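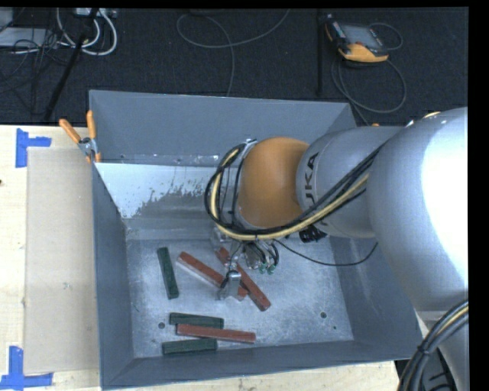 My sister-in-law was the one who kept asking whether we were really going to give up a whole day of vacation to look at paper being made, and could we please at least stop somewhere nice for lunch. We did both, as it happens, and by the time we were back in the car she had bought more notebooks than anyone else and was planning a second trip.

The mill is in Nollent, a long narrow town strung out along one bank of the river, and it has been making paper in one form or another for as long as anybody's grandparents can remember. They open the doors to visitors twice a year, once just before the holidays and once in February. We went on December 20, 2021, a gray and drizzly day, and I had been looking forward to it since the summer (I have a weakness for stationery that my family tolerates very kindly).

You park across the road by the old Tanner warehouse and walk over the footbridge, and I do recommend stopping in the middle for a minute, even in the rain. You can see how the whole place grew: the original brick building down by the water, then a taller one behind it, then a string of metal sheds going up the hill. A channel still runs in under the oldest wall, though the wheel is long gone.

The tour starts in the vat room, and for me it could have ended there. They still make a small amount of paper by hand, partly for bookbinders and partly, I think, out of plain affection for the job. A woman in a rubber apron dipped a wooden mold into the vat, lifted it, gave it a little shake one way and then the other, and there was a sheet. She did it again and again, chatting to us the whole time and never once looking rushed. On a good day she can make 700 sheets. I got to try it and made one, which had a hole in it and a thick corner like a pancake – I have it on the refrigerator now and am absurdly proud of it.

From there you go up some iron stairs to the machine hall, and this is where they hand out the ear plugs. Take them! The big paper machine is called Prosness, after the village where it was built, and everyone who works there talks about it by name, the way people talk about a difficult aunt. The wet end is all mist and dripping, with pulp as thin as skim milk spreading out across a moving screen, and by the time you have strolled down to the dry end it is a warm white sheet winding itself onto a roll. It smells like ironing. I could have stood there for an hour, and my brother nearly did, so that we had to go back and fetch him.

We learned a good deal about water, more than I expected. All of it comes from the river, and it has to be cleaned before it goes into the process and cleaned again before it goes back. Our guide was very open about the years when that second part wasn't done well, and about how brown the river used to be below the weir. He told us his father wouldn't let him swim there. I appreciated that he didn't hurry us past it.

There is a small museum in what used to be the rag loft, up under the roof, with long tables where the rags were once sorted and the buttons cut off. They keep the buttons in a glass case, 1316 of them, all found under the floorboards when the loft was repaired. There are shell ones and brass ones and a few little blue glass ones that I would have liked on a cardigan. Next to them are the old watermark designs, bent out of fine wire and sewn onto the molds: a heron, a bell, a bunch of grapes, and one that is meant to be a lion but looks a lot more like a spaniel.

Lunch was in the canteen, which they open to visitors on tour days. Pea soup, good bread, and a slice of almond cake that three of us had meant to share. If you'd like something fancier, there is a café called Sodisness up by the church, but it was closed when we walked past, so I can't tell you what it's like.

The shop comes last, naturally. They sell a ream of seconds, tied up with string, at a very friendly price, and I bought one for letters and one for the grandchildren to draw on. The February day tends to fill up early, so do call ahead, and wear shoes you don't mind getting splashed in the vat room.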